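Mapping Treltedberg: an interview with Chi-keung Wu
Interview by Olga Salinas
9 September 2020

Chi-keung Wu has maintained the setting documents for the Ojeda campaign since its second season. The campaign is a shared tabletop world run by several game masters at once, and its busiest location is Treltedberg, a hill town on the salt road. The town entry is the longest in the wiki. Wu rewrote it this year, and the new version went live with a revised street map, a household table and a short history of the water dispute with Taltholm. We spoke by voice call over two evenings. The text has been shortened and put in order.

Why the town was rewritten

The old entry had grown by addition. Each game master who ran a session in Treltedberg appended a paragraph, and by last winter the page held three different gates called the North Gate and two founding dates.

"The founding date was the one players complained about," Wu said. "One paragraph said the town was settled in 948 and another said 1136. Both had been used in play. A character had a family ring engraved with the first date, and a whole murder plot depended on the second."

He kept both. In the revised history, 948 is the year the salt carriers built a walled yard on the hill, and 1136 is the year the yard received its charter and the right to hold a market. The ring is valid, and so is the plot. Wu said he prefers this kind of repair to deletion, provided it takes no more than two sentences to explain.

"If it needs a page, one of the facts has to go. I write to the person whose fact it is and ask which part they need. Usually they need very little of it."

Population and food

The population of Treltedberg is now fixed at 3706. I asked why the number is so exact.

"It comes from the table. I assigned households to streets, then a size to each household type, and added it up. I could have rounded it, but then someone would ask me which street lost the people."

The table drives most of the economic detail in the entry. Grain comes up from the valley farms twice a year. The hill itself is poor soil and carries goats, some barley on the south terraces and a hardy bean that the residents dry on their roofs. Wu worked out how much grain the town would eat in a winter and found that the granary in the old entry was far too small.

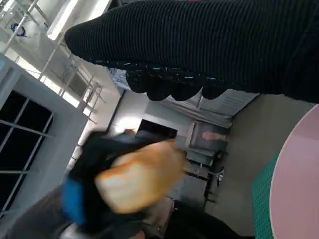 He enlarged it, and the change had an effect on the map. The granary used to stand beside the chapel. It now takes up the whole east side of the lower square, and the chapel has moved uphill to the old carriers' yard.

"One game master was unhappy about the chapel. She had a tunnel under it. We moved the tunnel as well, and it now comes out in the granary cellar. She has used that twice."

The town is mainly human, with a dwarf quarter of long standing below the west wall and a smaller group of river folk who came when the lower ford silted up. The dwarves hold the lease on the salt scales. Under the charter they may not sit on the market court, and in exchange the court may not inspect the scales. Wu described the arrangement as stable and unpopular.

The dispute with Taltholm

Taltholm lies half a day to the north and controls the spring that feeds both towns. In the previous version the two were simply enemies. Wu replaced this with a water agreement in nine clauses, all of which are printed in the entry.

I asked whether players read them.

"Three of them do. That's enough for a table. The clause that comes up in play is the sixth, which lets Taltholm close the channel for repairs in February. It doesn't say for how long. Treltedberg has to ask for the water back, in writing, and the letter has to be carried by someone of rank. So every year there's a letter, and somebody has to carry it."

The channel has a stated capacity, given as 1000 barrels a day at the upper sluice. Wu admitted that the figure was chosen because it is easy to divide. Game masters use it to work out shortages during a siege or a drought, and he did not want them reaching for a calculator in the middle of a session.

He has resisted requests to give Taltholm an entry of equal length. The town has a page with a ruler, a garrison and a list of inns, and he thinks that is sufficient until a party decides to stay there.

"People ask me for the names of the inns' owners. I tell them to name the owners in play and send me the names afterward. Then I know the names are needed." 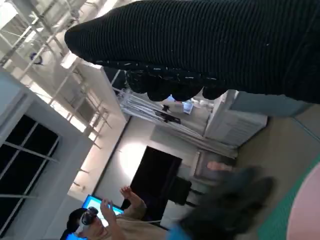 Rules for contributors

The Ojeda wiki has a style guide of its own, also by Wu. It is short. Distances are given in travel time on foot, prices in town coin, and dates in the salt calendar only. An event that has not been played at a table is marked as rumor. A rumor may be contradicted by anyone. A played event may be changed only with the agreement of the game master who ran it.

The rumor mark was introduced after an argument over Plondholm, a ruined keep in the marsh. One contributor had written that the keep was empty, and another had been preparing a campaign inside it for several months without telling the group.

"Neither of them had done anything wrong under the old rules. There weren't any old rules. We marked the empty keep as a rumor, which people in Treltedberg still believe, and the campaign went ahead. The party walked in expecting nothing."

Disputes now go to a discussion page and are closed after two weeks. If no agreement is reached, the older text stands. Wu said this has happened once, over the color of the town banner, which remains green.

Current work

Wu is now working on the salt road itself. The road has been drawn as a single line on every map to date, with no way stations marked between Treltedberg and the coast. He is adding stations at intervals of one day's travel with a loaded mule, and has found that two of them fall in places already described as open marsh.

"Either the mules are faster or the marsh is smaller. I've asked for opinions. So far the marsh people are winning."

The first four stations are on the discussion page in draft. Contributors who have run sessions on the road are asked to add their notes there before the map is redrawn.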